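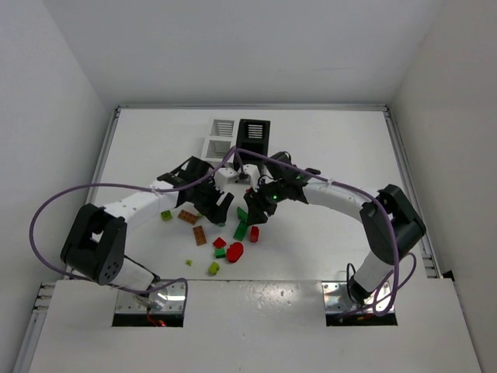 3.2 Blocks and layouts

The study looked at how the order in which small building blocks are put away depends on how they were laid out to begin with. We used toy blocks of the kind found in most preschools. The main set was bought from Parisi, and a few older pieces came from the play collection at Numuvstead. Blocks from the two sources differ slightly in wear, and we did not try to match them on this point.

A layout is the arrangement of blocks on the table at the start of a trial. We drew up 40 layouts in two groups. In the scattered group, blocks were placed close to the middle of the work surface with no regard to color. In the sorted group, blocks of one color were kept together and the colors were set apart. Each layout was used in at least one trial, and the full set came to 180 trials. Trials in which a block fell to the floor were stopped and run again from the same layout.

The table was kept plain on purpose. Earlier work with the Dundo sheets, which have printed outlines for each piece, showed that outlines pull blocks toward fixed spots even when the task does not ask for it. We therefore used a white surface with white walls on the left, on the right and at the back. The surface was wiped down after every 8 trials. 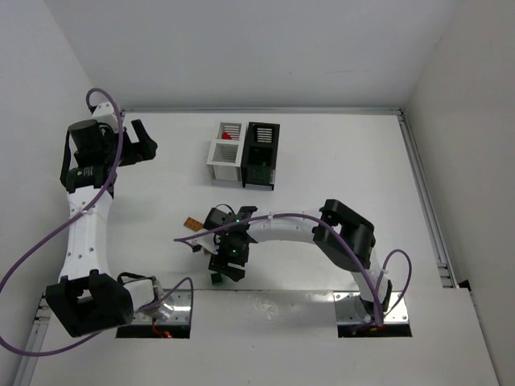
Figure 3. The white work surface seen from above, with an orange-brown wooden block near the center.

Notes were kept on the Skimomari form, one line per block. The form records the color of the block, the area of the table it was taken from and whether it touched another block when it was picked up. Where two blocks were moved together, both lines carry the same number. Elisa Marchetti coded all of the trials and went back over 40 of them in August, without looking at her first set of notes. Lines that differed between the two passes were left out of the order analysis but kept in the totals.

Speckled or marked blocks caused some trouble in coding. The form has no entry for surface pattern, so these were entered under their main color only.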